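How to Prepare a Kitchen Counter for Resealing

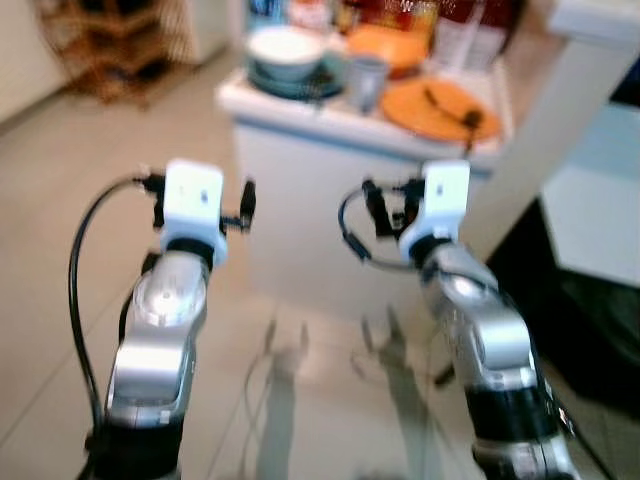 PLINDALE, June

Last updated: June

The seal between a kitchen counter and the wall behind it is a small part of the room, but it protects the cabinets below from water damage. Residents of Jeltbridge properties are permitted to replace this seal themselves, provided that the steps on this page are followed and the counter is not under an open repair order. Residents who prefer to have the work done for them may submit a request to the Plindale maintenance office.

This page covers the straight joint between the counter and the wall. It does not cover the joint around a sink, which requires a different product and must be booked through the office.

Before you begin

Set aside one evening for removal and a second for sealing. The joint must dry overnight between the two stages, and the kitchen should not be used for cooking until the new seal has set.

You will need:

- a plastic scraper
- a utility knife with a new blade
- rubbing alcohol and clean cotton cloths
- painter's tape
- one tube of kitchen and bath silicone sealant
- a sealant gun
- disposable gloves

Metal scrapers should not be used on any counter surface. Scratches caused by metal tools are treated as resident damage under the tenancy agreement.

Open a window before using alcohol or sealant. Turn off any gas burner and make sure that it remains off while you work.

Step 1. Clear and clean the counter

Remove all items from the counter, including small appliances and anything hung on the wall directly above it. Unplug appliances before moving them. Wash the surface with warm water and dish soap, rinse it, and dry it with a cloth. Grease left near the wall will be dragged into the joint during the next step and is difficult to remove afterward.

Step 2. Remove the old seal

Hold the knife at a low angle and cut along the top edge of the old seal, where it meets the wall. Make a second cut along the bottom edge, where it meets the counter. Work in short strokes and keep your free hand behind the blade.

Lift one end of the seal with the plastic scraper and pull slowly. Older seals may come away in pieces. Remove any remaining material with the scraper. New silicone does not bond to old silicone, and a thin film left in place will cause the new seal to peel.

If the wall behind the seal is soft, or if there is dark staining that does not wipe away, stop work and contact the maintenance office. Do not cover the area.

Step 3. Wipe down and dry

Dampen a cloth with rubbing alcohol and wipe the full length of the joint. Repeat with a fresh cloth until no residue shows. Leave the joint uncovered for at least 8 hours.

Step 4. Apply the tape

Place one strip of painter's tape on the wall and another on the counter, leaving an even gap between them. The width of this gap sets the width of the finished seal. Press the inner edges of the tape down firmly.

Step 5. Apply the sealant

Cut the nozzle at an angle, with an opening slightly smaller than the gap. Begin at one corner and move the gun at a steady pace without stopping. Smooth the bead once with a gloved, damp finger, then remove both strips of tape immediately, pulling them away from the joint.

Step 6. Allow the seal to set

Keep the area dry for 33 hours, or longer if stated on the tube. Items may be returned to the counter after this time, although they should be kept clear of the wall for the rest of the week.

Disposal

Used blades should be wrapped in tape and placed in the sharps box at the Soriano Street entrance. Empty tubes and cloths may go in household trash.

Questions

Questions about this procedure should be addressed to Mudassar Shaikh, Resident Services, at the Plindale office. The desk closes early on Friday. Please give your unit number in all correspondence.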